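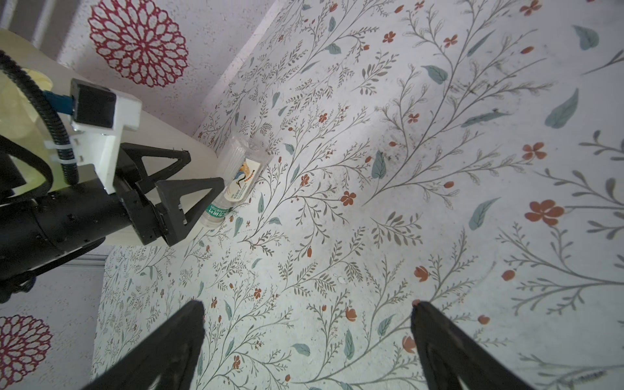

Report on the Visit to the Tax Services Open Day at Muriithi Hall

Purpose of the visit

Members of the Rodetti Household Finance Association attended the spring open day held by Clutex, a firm that prepares tax returns and offers planning advice to families and small business owners. The association accepted the invitation after a number of written requests from members who wished to know more about retirement accounts, estimated payments, and the treatment of income from part-time work. The party left by bus at 7:30 in the morning and arrived shortly before the doors opened.

The host reported that around 200 visitors were registered. Our own party numbered 30. Name badges were issued at the front desk, together with a printed program and a worksheet for personal use. Members were reminded that no individual advice would be given in the open sessions and that private figures should not be read aloud.

Morning session

The opening talk dealt with the difference between tax-deferred and tax-free savings. The speaker explained that money placed in a traditional account generally lowers taxable income in the year it is paid in, and that withdrawals are later taxed as ordinary income. Money placed in a Roth account is taxed first, and qualified withdrawals are not taxed again. Several members had understood this in outline but had not considered how the choice depends on their expected income in retirement.

A second talk covered recordkeeping. Visitors were shown a filing method in which receipts are sorted by month and then by category, with a cover sheet for each quarter. The firm keeps a paper copy of the cover sheets even when all other records are stored electronically. Our delegation found the method plain and suitable for home use, although the cover sheet itself could be shortened.

The question period ran well past its allotted time. Most questions concerned quarterly estimated payments, and there was some disagreement in the room as to whether a person with a small side income should adjust withholding at a main job instead of making separate payments.

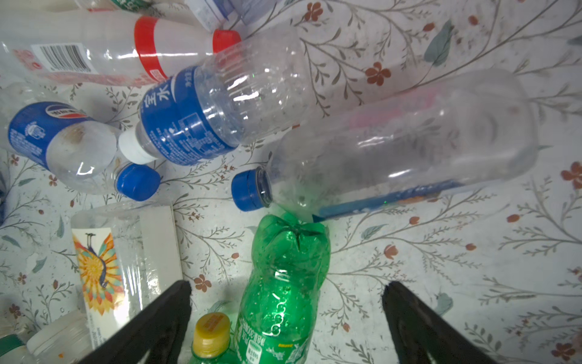

One visitor remarked that she had raised her withholding two years ago and had not sent in a quarterly payment since, and she asked why the printed program gave this option only a single line. The speaker agreed that the option deserved more space and undertook to have the handout revised. Another visitor answered that withholding had not worked well in his own case, as his side income arrived almost entirely in the last months of the year.

Tour of the offices

After lunch the party was divided into smaller groups and taken through the preparation floor, the review room, and the records room. Each return is read by a preparer and then by a reviewer who has had no earlier contact with the client. The checklist used at review contains 84 entries. A blank copy was available for inspection but could not be taken away.

The records room is served by a document system called Cumetti, which logs each occasion on which a file is opened. Staff demonstrated a search using a practice file. The demonstration was slow to start, and the last group saw only part of it before the bus was due. 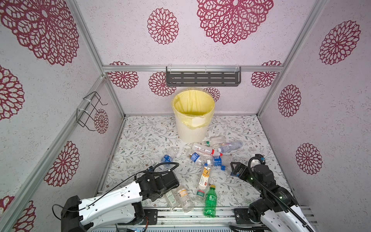
Matters for the attention of members

The following points were noted for wider circulation:

Members who change jobs during the year should review their withholding form with the new employer.

Required distributions from retirement accounts should be discussed with a qualified adviser well before they fall due.

Offers that promise to remove all taxes should be treated with caution, and the credentials of the person making the offer should be checked.

Copies of filed returns should be kept together with the records that support them.

Costs and follow-up

Admission was free. The bus fare came to $9 per person and was collected in advance. Clutex has offered to send a speaker to the association in the fall, and the board will consider the offer at its next regular meeting. Members who attended are asked to return their comment forms to the Rodetti office by the end of the month. Spare copies of the worksheet may be collected from the same office during normal hours.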